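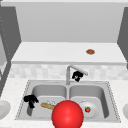

Double sink, chrome faucet. Render.

November, 6 am

Up before the alarm. Car goes back to the body shop today, second time for the same door. Coffee, no toast, out by half past.

Volodymyr Tkachenko was already under the lights when I got there, looking down the side of it with his head almost on the fender. He saw it right away – rear door is a shade too blue next to the quarter panel. Saltovside blended the clear but not the color, he thinks. So it gets sanded and shot again. My deductible is 200 and I am NOT paying it twice, told him so, he says talk to Ylva.

Talked to Ylva Wikström. Claim number ends in 906, wrote it on my hand, washed my hand, had to call back. She says the redo is on the shop, warranty, but the rental is only covered 7 days and I've used 6. So one day left. Great. She'll ask Warel for an extention. No promises.

Other thing – the trim clips. Three were missing along the bottom of the door and the strip has been buzzing on the highway since I picked it up. Volodymyr ordered from Droneck, they come on the afternoon truck or the one after. Wants to look at the sensor in the bumper too while it's apart. Fine. Just do it all at once please.

Drove the rental out to Nygård after lunch. Smells like somebody's gym bag. Wipers on the wrong stalk, washed the windshield at every turn. Rain the whole way back, headlights like two candles.

4:40 pm, shop called. Door is sanded, primer tonight, color tomorow if the booth is free. Asked him to check it outside in daylight this time and not just under the tubes. He said yes yes.

Still to do – mail Ylva the photos of the door, find the first invoice (glovebox? it's IN the car), get the parking tag out of the

Invoice was in my coat.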